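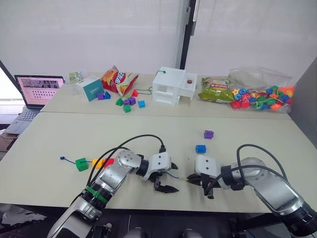
Khanyisile Mnguni has run the Lovodberg open day for nine years, and she would like visitors to stop asking when the robots will fold their shirts.

"Everybody asks about the shirts," she says, handing me a visitor badge that says Potgieter. I am not Potgieter. "We do beads."

Beads it is. Two arms, one string, and a crowd of 13 adults holding their breath over something most of them mastered before kindergarten.

"With a hard part, you know where the other end is," Mnguni says. "A string has its own opinions."
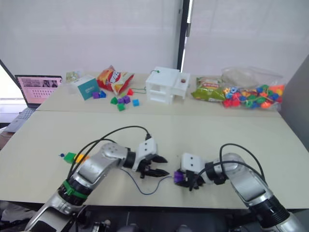 "The bead is the easy half"

I ask how much patience the job takes. "Mine or the robot's?" The robot, she says, has plenty. She spent two months on lacing at Wornus before she moved here, and still can't look at a necklace.

A boy near the front offers to do it for her. She thanks him - quite sincerely, I think - and asks him to come back in April.

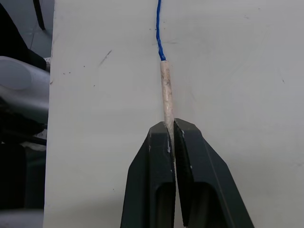

Blue cord, coming out of a pale tube held by one gripper.

Will any of this pay? "Hiltesance asked me that too," she says. "I gave them a cookie."

Comments (2)

tess_w: My dad asked about the shirts. Sorry.

Orrin68: Is the April one free as well?

We use cookies to remember your settings. Accept / Manage

Search this site Go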